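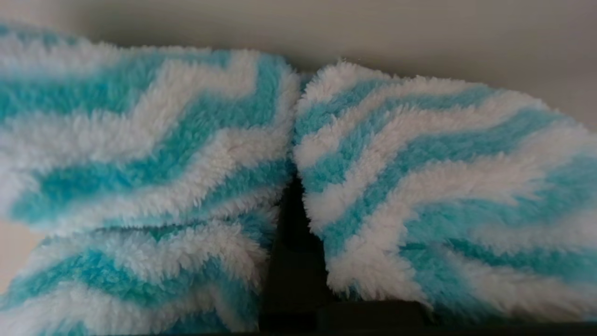
I've had the Hernivero teaching kit from Kodness for over five weeks now, and I keep finding excuses to use it. It's a handheld grip you squeeze and move around yourself, and the arm copies what you did later. My first job for it was picking up fluffy fabric, the turquoise and white zigzag kind, which is a rotten thing to start with – deep shaggy pile, no crisp edges, one piece half tucked under another.

Teaching by hand felt natural in minutes. The remote control mode is another story! There's a small lag, and I kept pinching air or grabbing two layers at once. Tove Hafstein lent me her foot pedal for the squeeze and that helped a lot (why isn't one in the box?).

I saved 271 runs, 200 of them by hand, and the software only crashed once. The wrist view is nice and bright too, though the gap between pieces goes almost black and I'd love an exposure setting. I paid 727 dollars – steep, but I'd buy it again. The strap is scratchy, so wear long sleeves.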